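Reading Room > Young Adult > Series and Authors

Thread: The Gunn books – which order for a new reader?

marshlamp
My niece is 11 and reads well above her grade. I want to give her the Gunn books, the ones set in Garkport. There are four of them, and the library has them shelved by the date they came out, which puts The Salt Stair first. But The Winter Ferry takes place before it. Do I start her with that one or go by publication?

Please mark spoilers. I have only read two of them myself.

pagecorner
Publication order. The Winter Ferry was written last and it assumes you already know who the ferryman is. If you read it first, the whole last chapter is just a man getting off a boat.

oldtoll_road
I'll disagree. I read The Winter Ferry first by accident when I was in seventh grade and it was fine. The Salt Stair has a slow opening, almost all of it in the chemistry classroom at Triststead, and I know two kids who quit there. The Winter Ferry starts with the flood on page 4 and never lets up.
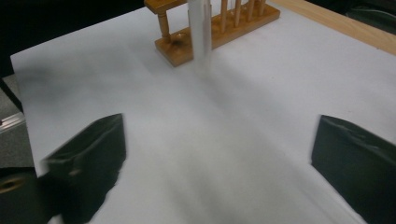
Once you care about the town you can put up with a slow start. I think she'd be more likely to finish the set that way. You do lose the surprise about the ferryman, but I didn't know it was supposed to be a surprise, so I didn't miss it.

pagecorner
You didn't miss it but she would. It's the best thing in the series. The Salt Stair spends the whole book letting you think the sister wrote the letters. Read the prequel first and you know by the second letter that she couldn't have.

marshlamp
So that was a spoiler.

pagecorner
Sorry. I thought that was one of the two you'd read.

marshlamp
No, I read The Winter Ferry and the third one, Low Bells. Those were what the library had in at the time.

quillback
Low Bells on its own must have been confusing. Half the people in it are brought in by nickname.

For what it's worth, the box set from Zitemdale puts The Winter Ferry first and numbers it 1 on the spine. The older paperbacks have no numbers at all. So the publisher has changed its mind at least once, and I wouldn't treat either order as official.

oldtoll_road
That's news to me about the box set. Is the text the same?

quillback
Mostly. They cut the map and moved the author's note to the back. In Low Bells they also fixed the mistake where the school year ends in March. In my old copy the graduation is in March and there's snow on the bleachers, and then a chapter later everyone is swimming.

pagecorner
I always took the snow scene as a dream. It's in present tense and the rest of the book isn't.

quillback
Could be, but then why change it?

tinroof20
Teacher here, middle school. I've had The Salt Stair on my classroom shelf for years. The kids who like it tend to be the ones who like the school parts – the lab partners who won't talk to each other, the science fair, the notes passed on the backs of lab reports. The ones who want the flood and the boats get bored. So it depends on the niece. What does she read now? 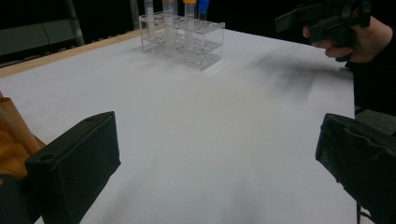
I'd also say that the fourth one is older than the rest. There is a death in The Winter Ferry that is handled well but it's not short. I had a parent ask me about it, and I told her what page it was on so she could read it first. For an 11 year old I would at least look it over.

marshlamp
Mostly school stories, and anything with a dog in it. I remember the death now that you mention it. It didn't bother me but I'm not a kid.

tinroof20
Then The Salt Stair, easily. There's a dog in it too. The dog is fine.

oldtoll_road
I'll give you the school stories. If that's what she likes then the opening won't be a problem. I still think pagecorner is overselling the letters. I reread it last year and guessed it by chapter 20, and I had forgotten nearly everything.

pagecorner
You hadn't forgotten it if you guessed it.

quillback
Has anyone read the short story? It was in an anthology and covers the summer between the first two books. I've only ever seen it mentioned in the author's note.

tinroof20
I have it somewhere. It's thin. The sister gets a job at the cannery and they argue about a bicycle. She can skip it.

marshlamp
Update, 31st August: I gave her The Salt Stair on its own and kept the others in my closet. She is on chapter 11 and thinks the lab partner wrote the letters.

pagecorner
Don't say anything to her.

oldtoll_road
The lab partner is a decent guess, to be fair. I thought so too until the fair.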